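The cream arrived from Skultetti in a plain white tub, and Tamara Tymoshchuk loved it before the lid was even off. Two weeks of nettle soap had left her chin as scaly as a Darkusdale trout, and she was ready to adore anything!

"A pea-sized bit," said Yurii Semeniuk, reading the leaflet over her shoulder. "At night. On dry skin."

"Whose peas, though?" said Tamara, who grew enormous ones, and she dabbed it on with two fingers.

It was glorious. It was cool and it smelled of rain on warm slates, and she walked up and down the hall just to feel the air on it – up and down, up and down, until the dog gave up following her.

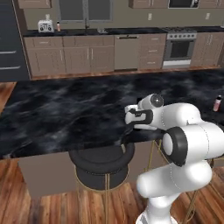 A white robot arm over a black marble island.

By morning the flakes had softened, and by Friday she could smile without anything cracking. She rang her sister in Drivanus to tell her so, and then rang again because she'd forgotten to mention the smell.

"You've still got a red patch," said Yurii, "just there, by the ear."

"I know! Isn't it small?"

He had to agree that it was. In June they took the slow bus out to Bilyk for the fair, and she went with her hair pinned right back – the first time in years – and ate a toffee apple with her whole face.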